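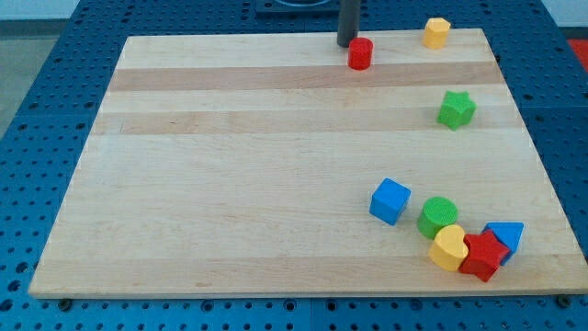

Harkatdale Children's Center Receives Shape Block Collection

The Harkatdale Children's Center has received a collection of shape blocks and maple play boards for use in its preschool rooms. The gift was made by the Kuhlmann family, whose former toy shop on Jultirow Street closed last spring, and was formally accepted by the Center in October.

The collection comes to 2289 pieces. It includes cubes, cylinders, triangular and octagonal prisms, stars and hearts, in red, yellow, green and blue. The boards are made of glued maple strips, with darker bands running through the paler wood. Sixteen boards were included in the gift, and all of them will remain in Harkatdale.

Halina Domański, director of the Center, expressed the thanks of the staff and of the families enrolled in the program. "Our rooms have relied on the same two tubs of blocks for a long time," she said. "Children sort them, stack them, trade them and argue over the hearts. It will be a great help to have enough for every table."

Sorting was completed over the summer by Center staff under the direction of Ching-wen Tsang, lead teacher in the four-year-old room. Each piece was checked for chips and sharp edges, washed, and placed with others of its shape. Pieces that did not pass the check were set aside and are not part of the total given above. Ms. Tsang has also prepared a short activity guide for classroom teachers. It covers matching by color, naming shapes, and simple pattern work in which the bands on the board serve as lines for the children to build along.

The guide recommends that teachers begin with a small mixed group of blocks on one board and leave plenty of bare wood for the children to work in. Stars and hearts should be introduced after the plainer shapes -- younger children often find them harder to stand upright. Copies are available at the front office and may be borrowed by families.

A set of 1000 pieces will go to the Clavurmont branch, where the preschool room reopened last month after repairs to the floor. Bastian Schmieder, who manages the branch, said that the blocks will be kept on low open shelves so that children can reach them without help. The remaining pieces will be divided among the five rooms at the main building. Teachers who need additional storage bins should send their requests to Mr. Schmieder before the end of the month.

Families are invited to view the collection at an open house in the main building. Doors open at 4 p.m., and children are welcome to use the boards during the visit. Kerstin Seidel will present remarks on behalf of the Kuhlmann family, and Beverley Cosgrove of the Center's parent office will be present to answer questions about spring enrollment. Light refreshments will be served in the hallway. Food and drink are not permitted in the classrooms.

Parking is available behind the building. Visitors with strollers should use the side entrance on Jultirow Street.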